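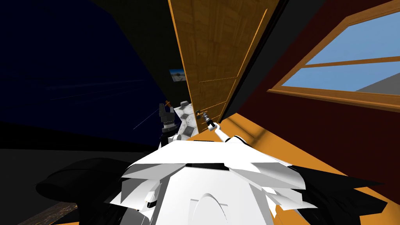
Kategorie: Ratgeber > Altbau > Türen & Dielen

Häufige Fragen zum Ölen von Holztüren

Muss man eine Innentür aus Holz überhaupt behandeln?
Müssen tut man gar nichts. Eine rohe Tür im Schlafzimmer hält Jahrzehnte, sie wird nur um die Klinke herum speckig. Wer das nicht sehen will, ölt. Wer behauptet, unbehandeltes Holz »ersticke« oder »verhungere«, will vermutlich Öl verkaufen.

Wie oft soll nachgeölt werden?
Auf den Dosen steht gern »jährlich«. Meine eigene Küchentür bekam nach 11 Jahren zum ersten Mal wieder etwas ab, und auch das nur unten, wo der Wischmopp hinkommt. Flur und Bad sind ein anderer Fall.

Hartöl, Wachsöl, Leinöl - wo liegt der Unterschied?
Vor allem im Preis und in der Trockenzeit. Reines Leinöl braucht Geduld und dunkelt nach. Das Hartöl von Esora trocknet über Nacht, riecht aber noch im Treppenhaus. Das Wachsöl von Hamell fasst sich angenehm an. Ob es wirklich »atmungsaktiv« ist, konnte mir dort auch auf Nachfrage niemand erklären.

Welche Körnung beim Schleifen?
Anfangen mit 120, aufhören mit 180. Feiner als 200 bringt bei Türen wenig, das Öl zieht dann schlechter ein. Inese Mets schrieb mir im Mai, sie schleife grundsätzlich bis 400. Schön glatt ist das sicher.

Kann ich über alten Lack ölen?
Nein. Auch nicht, wenn es auf dem Etikett steht. Der Lack muss runter, und bei sehr alten Anstrichen gehört vorher ein Bleitest gemacht.

Wie viele Schichten?
Zwei dünne. Den Überschuss nach einer Viertelstunde abnehmen, sonst klebt die Tür noch nach Wochen. Mehr als drei habe ich noch nie gebraucht.

Die Tür klemmt seit dem Ölen. Woran liegt das?
Selten am Öl. Meist hängt sie nach dem Aushängen etwas anders im Band. Erst die Bänder prüfen, dann zum Hobel greifen.

Was ist mit den Lappen?
Ausgebreitet im Freien trocknen oder in einem geschlossenen Metallgefäß mit Wasser lagern. Ölgetränkte Lappen können sich selbst entzünden, diese Warnung ist ausnahmsweise nicht übertrieben.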